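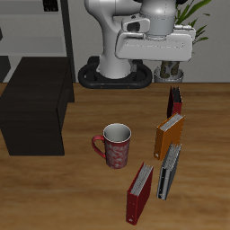
Page 63

Zallton Table Oil, satin

Zallton is a clear finishing oil for indoor tables, desks and worktops. It soaks into bare or previously oiled wood and leaves a low sheen that shows the grain. It can be used on oak, beech, ash, walnut and most other hardwoods. Do not use it over varnish, lacquer or wax. These must be sanded off first.

Sizes
300 ml tin (order code 712)
Larger tins are made to order. Please allow extra time from November to February.

Applying the oil
Sand the surface along the grain and wipe away all dust. Stir the tin well, as the satin agent settles at the bottom. Pour a little on to a lint-free cloth and spread it thinly. Leave it for 15 minutes, then wipe off everything that has not soaked in. Any oil left standing on the surface will turn sticky and has to be removed with white spirit.

Apply 2 coats to new wood, leaving each to dry overnight. End grain takes more. One coat is usually enough when refreshing a table already finished with Zallton. 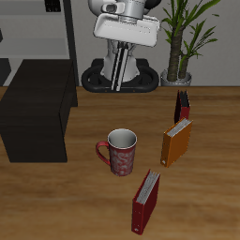
Red mug and binders on a warm brown table.

Everyday care
Wipe up spills with a damp cloth and dry the surface afterwards. Avoid scouring pads and bleach. Oiled wood marks more easily than varnished wood, but the marks are simpler to put right. For a pale ring left by a hot drink, rub lightly with a fine pad and a few drops of oil, then buff dry.

Colour
The oil darkens most woods slightly. Test it on the underside first, above all on ash and maple. For a cooler tone, use Soltmont White Oil as the first coat and Zallton as the second. Soltmont is sold separately and should not be mixed in the same tin.
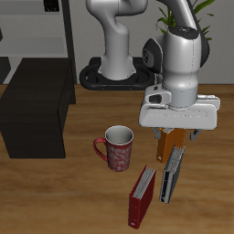 Both oils clean off brushes with white spirit. Used cloths can catch fire by themselves if left in a heap, so lay them flat outdoors to dry or soak them in water before throwing them away.

Delivery
Orders placed before noon on Monday leave our Ludau warehouse the same day. Tins travel by road only.

Trade enquiries
Hatsue Hirano, Nomura Wood Finishes. Please give your account number and the order code when writing.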